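Ticket: Thermostat in the Lenihan room drops its schedule overnight
Opened by: Réjean Doucette
Product: Trutura wall thermostat, second floor
Status: Waiting on customer

Hello, and thank you in advance for your patience with me! The room was recarpeted in gray planks in September, and the schedule trouble started soon after, so I mention it in case the timing means something to you.

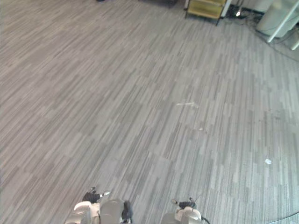 What happens

I set the heat to come on at 6:30 in the morning and go down again at 5 in the evening. It behaves beautifully all day. Then by the next morning the schedule is blank and the clock reads 12:00, as if it had just come out of the box. It has done this 9 times now - I've been keeping a tally on the back of an old envelope.

What I've tried

New batteries, twice (the second set from a fresh pack, just to be fair to it). The reset in the booklet, holding the button for 14 seconds. I also took the cover off and pushed the unit firmly back onto its wall plate, which bought us three good nights and got my hopes up terribly.

Reply from Mokstead support

Thank you, Réjean, the envelope is a real help! A blank clock usually means the unit is losing power completely. Could you please check whether the heating circuit shares a timer or a switch with anything else on that floor?

Réjean Doucette

Well, you may be onto something. There is a Brerer timer in the hall closet that shuts things off at 11 at night, and I had forgotten all about it. I've set it to stay on and will write again after a few nights.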